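Sunday, start 4 pm. Shirt bench, cell rules, second pass

Jasper Lambrechts asked for the house rules in writing before the Doter batch. Going through them at the bench with the green T-shirt.

Rule 1. Look at fingertips and tabletop before each block of 24 folds. Fibers on a pad change the grip, and crumbs end up in the log as bad picks. Wipe with a dry cloth only.

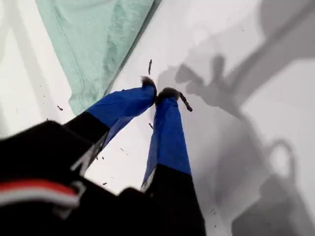 Fingertips nearly closed, dark bits on the white top.

Rule 2. Pinch at a hem or cuff, single garment, tips just past the edge. Finger tape gets replaced when a flap lifts – write the change in the Omby sheet.
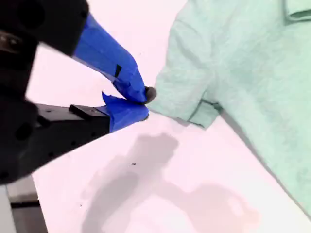
Clearances and start pose

Hands stay off the table while the arms are powered. Cables need slack through the full reach. Check the clamps by hand, power off, every 30 runs. Run 167 is the last one under the old rules.
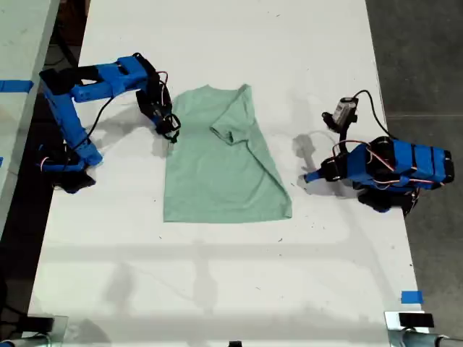 Sleeve folded in, one arm on each side.

Speed stays at level 4 until Van Acker sends the revised risk sheet. Any change of start pose gets a new line in the log, with initials.

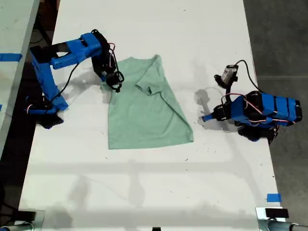 Who may restart after a stop?
The person who pressed it, after checking both arms and the shirt.

To do: print the rules, send a copy to Lulter.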